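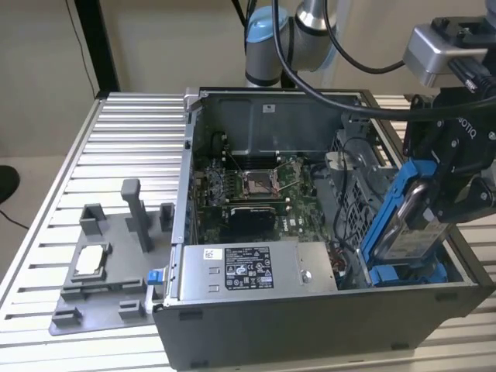
Section 3: Receiving donated items

Every item that comes into the Girkby store gets a record in Korville before it goes to a shelf. The record holds the donor's name, the item type, the condition and the shelf code. Use the Condition field for anything missing: a desktop tower with no processor in the socket is entered as "Incomplete - CPU", and a lamp without a shade as "Incomplete - shade".

1. Sign in and select New Item. Korville fills in the next free number, for example 1,561.

2. Choose the item type. If none fits, choose Other and type up to 30 characters.

3. Enter the condition.

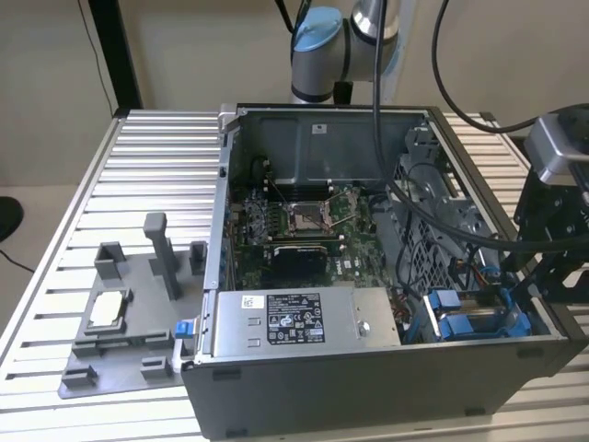 Desktop tower with the side panel off and the CPU socket open.

4. Print the label and stick it on a flat outside surface. Do not cover a serial number or a safety label.

Note: Labels do not hold well on fabric. Use a string tag for coats, bags and cushions.

5. Enter the shelf code and select Save.

Caution: A saved record cannot be deleted. To correct one, ask Merike Jaunzems to reopen it. 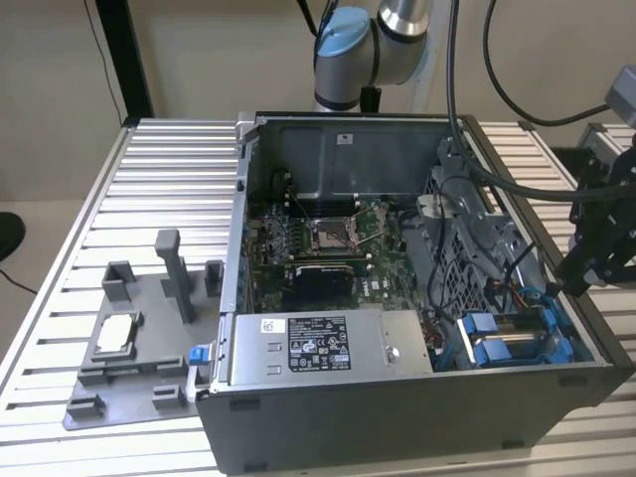

6. Put the donor slip in the tray by the door. Slips are filed on Sunday.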